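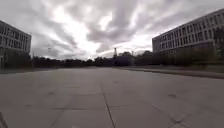
One reader wrote in to ask whether the collar tracker has to come off every time the cat goes through the flap, and I'm glad they did, as it made me rewrite this whole part of the guide. No, it stays on! The Zistier reads the same tag in both directions, and your cat can wear it all day.

Guides > Pets > Cat flaps and trackers > Zistier flap: first set-up

Start Fitting Pairing Training Batteries Contact

Part 2: Pairing the tag and getting your cat used to the flap

I've set up a few of these now (two at my place, one at my sister's in Endon), and the pairing is quick once the flap is in the door. If yours isn't fitted yet, go back to Fitting first. You'll want the tag, the flap, a small screwdriver and a bag of treats your cat really likes.

1. Take the battery cover off the inside of the flap and put the batteries in. The light blinks green.

2. Hold the memory button for 7 seconds, until the light turns steady. Let go too early and you'll be in the lock menu – press once to get out and try again.

3. Bring the tag up to the tunnel, flat side toward the flap. You'll hear a click from the latch.

4. Clip the tag to the collar and check that you can still slide two fingers under it.

Caution: Only use a breakaway collar, the kind that pops open if it snags on a branch or a fence. I don't care how calm your cat is. Never hang the tag on a collar with a plain buckle.

5. Set the flap to Open and leave it there for the first few days. The latch noise puts a lot of cats off, and mine sulked under the bed for an entire evening!

6. Prop the door up with a strip of tape and call your cat through from the other side, treat in hand. Don't push from behind. I tried that once and got a very clear answer.

7. When your cat walks through without stopping, take the tape off and let the door hang closed. Feed a treat on both sides for a while.

8. Switch to Tag Only.

Note: A newly adopted cat should stay indoors for at least 21 days before you start step 5. My vet's office, Antoniadis, likes 28 for shy ones, and I went with the longer number for my own rescue.

Note: The flap remembers its tags when the batteries die, but it forgets the curfew hours. Put those in again after every change. I do mine in February, when I finally get to the smoke alarms.

Caution: A dead battery leaves the latch in whatever position it was last in. If it was locked, your cat is stuck on that side until you come home.

If the light blinks red during pairing, the tag is too close to another one. Move any spare tags to a different room and go back to step 2. Older Drekolby tags will pair too – hold the button down a second time when the light goes steady.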